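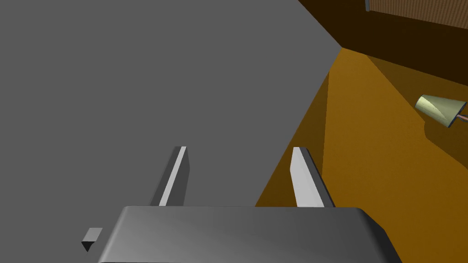
Who was Annelies Van den Broek, and why is half of Ornard talking about her tonight?

She was the judge who heard the Wuyts tenancy case, and she died this morning at 80. If you rent in Ornard and got your bond back without a fight, you owe her a bit of a thank you.

I've been reading her rulings since I was a student and I love them, so this is going to be a long one. Get a cuppa.

She didn't start in law at all! She worked the front desk at the old Ornard courthouse, and she used to say she learned more from people asking where the toilets were than from any textbook. Went to law school at night, two kids at home.

First thing you notice in her rulings is how short they are. Her favourite length was four pages. The Wuyts one ran to 20 and she apologised for it in the opening paragraph.

For anyone too young to remember: Wuyts owned the Breteo flats by the river, and 196 tenants took them to court over bonds that were never returned. Everyone expected it to settle quietly. Octavio Chávez, who lived on the third floor and drove a bus, stood up and spoke for the lot of them with no lawyer.

There's a lovely bit in the transcript where the Wuyts barrister objects that Mr Chávez is "telling a story". She answers, "Yes, and I am following it. Please go on, Mr Chávez." I have read that line so many times.

She found for the tenants, every one of them. And she ordered that the decision be posted in the lobby of the building in ordinary language, in large type, with a phone number at the bottom for anyone who wanted it explained.

Thijs Michiels clerked for her that year. He told a packed lecture hall once that she made him read each draft out loud to her, standing up, and any sentence where he ran out of breath got cut. He says he still does it with his own work (and with emails, which must be a treat for the office).

She wasn't always on the winning side. Her dissent in the Plandance case — the one about whether the dance teachers were employees — lost badly and got her some pretty rude newspaper columns. Go and read it anyway. The part on unpaid rehearsal hours is brilliant.

I met her exactly once. December, a talk at the library, 200 chairs put out and people standing along the back wall. I'd brought a printout of the Plandance dissent for her to sign, like a total nerd, and she borrowed my pen, fixed a typo on page two and THEN signed it.

I asked what she'd tell someone starting out. She said to learn the names of the people at the registry counter. I did, and my first year in practice was a lot easier for it.

Koen Van Acker's book has a whole chapter on her early years, if you want more. It's good on the night school stuff, less good on the later cases, but he clearly liked her and it shows. The library has a copy, I just checked.

Octavio posted a few words this afternoon. He's kept the lobby notice all these years and has it in his hallway. I had a little cry at that one.

The courthouse is opening a condolence book at the front desk from nine tomorrow morning. The desk she used to work at! I'll be there before my first hearing.

If you were one of the Breteo tenants, or your parents were, I'd really love to hear from you. Replies are open and I'm reading all of them.

— Brodie Cosgrove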